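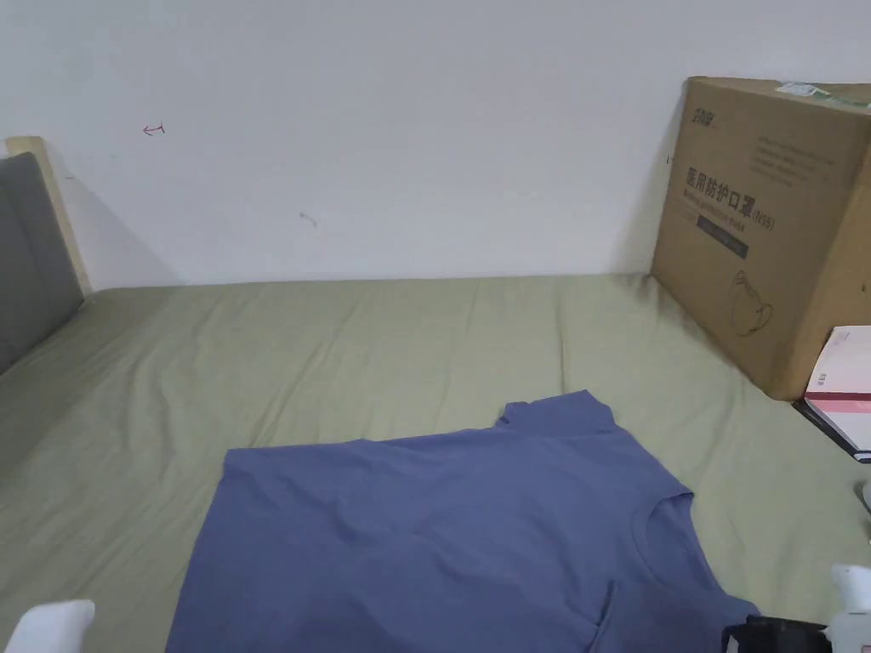
7. Grip faults on soft items (fault 377)

Applies to: Onero hand-held gripper, cloth kit. Updated Feb 11, 2020 by Taner Ertürk. Replaces the December sheet, throw that one out.

What you get: fingers close on a shirt or sheet, then stop short. Status light goes amber, 377 in the log. Sometimes the fingers stay clamped. Most common cause is a double layer, shirt plus the bedsheet under it.

CAUTION: Do not pull the cloth out while the fingers are under power. They can let go and snap back. Bongani got a pinched thumb this way.

Clearing the fault

1. Let go of the trigger. Hold still. Wait 10 seconds.

2. Power off at the handle. Not at the Kusar box, that keeps the motor live.

3. Open the fingers by hand, both sides evenly. Stiff is normal. Stuck is not, go to 7.2.

4. Take the cloth out. Check for threads at the finger base.

5. Wipe both fingers, dry cloth only. No alcohol, it makes the tips slick and you'll be back here in an hour.

6. Power on. Run open/close 5 times with nothing in the grip. Listen for clicking.

7. Lay the shirt flat again and retry. Come in from the side, low, on a sleeve or the neckline. Dont go straight down in the middle.

Note: loose sheets make it worse. Pull the sheet tight before each run, tuck it at the wall side. Fitted ones ride up too.

Note: keep boxes and packages clear of the finger path. A knock on the side of a finger also logs as 377, no way to tell them apart in the log yet.

7.2 Still stuck

Same fault 3 times in one session: stop. Tag the unit, write down the serial number and what you were picking up, send to Amancay Garrido at the Tarkley bench. Do not open the housing. Spring inside is under load even with teh power off.

Spare finger tips: ask Ekene Ekwueme. Left and right are different parts.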